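Geretia Bench Set — data card and equipment planning notes

Version 2, updated in June

What is in this repository

Geretia is a small set of recordings from a bench with two robot arms. We publish it together with our equipment plan, because many people who wrote to us wanted to know what they should buy before they can record something similar. The set has 200 episodes. The folder "plan" has our purchase list as a spreadsheet, with one row for each item and a column for the month when the money is needed.

The objects are cheap on purpose. For the food tasks we use a plate and a yellow corn cob, and the table stays bare apart from them.
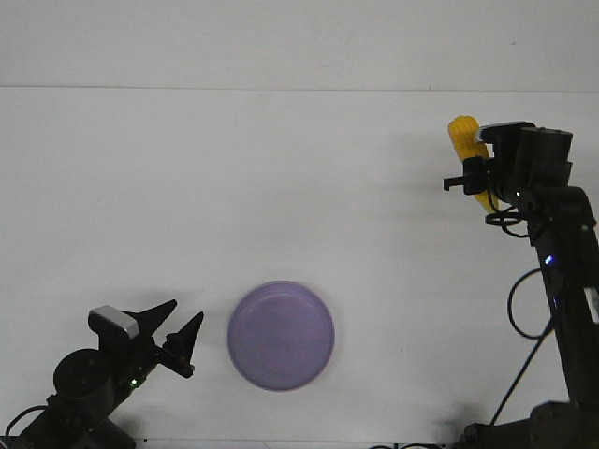

Figure 1. Corn held by the right arm, purple plate near the left gripper.

Planning for two arms

Please do not budget for two arms as two times one arm. The arms themselves are the easy line. The second arm also needs its own power supply, its own mount and its own set of cables, and the computer must have enough ports for everything. In our first plan for the Havaneck site we forgot the ports, and the order for a powered hub came late.

Our advice is to keep 20 percent of the hardware budget free until the first week of recording is finished. We spent this reserve on spare gripper fingers, longer cables and a better lamp.

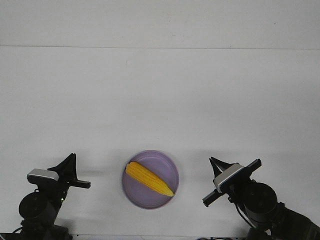
The wrist cameras should be their own line in the budget, separate from the arms. Sellers sometimes offer a bundle, but then it is difficult to replace only one camera. We keep one spare on the shelf. The fixed camera that looks at the whole table is also a separate line, and it needs a stable stand — do not save money on the stand.

Table and wall

A plain white table and a plain white wall are enough for this kind of work. Measure the reach of both arms before you order the table. At the Maihi site the first table was too narrow, and the arms could not be placed on opposite sides with enough room between them.

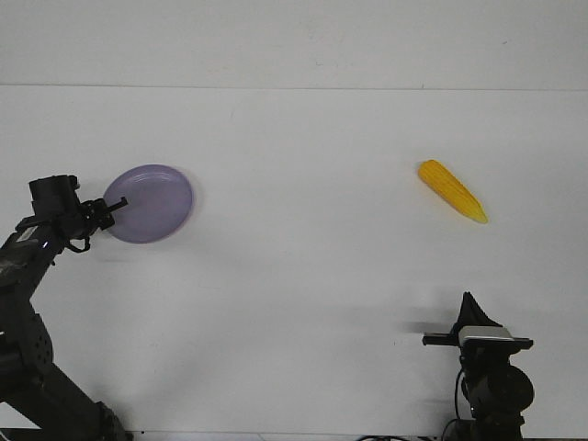
Figure 2. Left gripper at the rim of the plate, corn further to the right.

Delivery times

Plan 30 working days between the order and the first recording. Cables and mounts often arrive after the arms. Ask the seller for the delivery date of each line, and write it in the spreadsheet.

Known limits

Few object types, one table color, one kind of light. The prices in the spreadsheet are without tax and shipping.

License and contact

The recordings and the spreadsheet are free for research use. Please cite the set as "Geretia Bench Set, Hasham Lab". For corrections to the purchase list, open an issue with the label "plan".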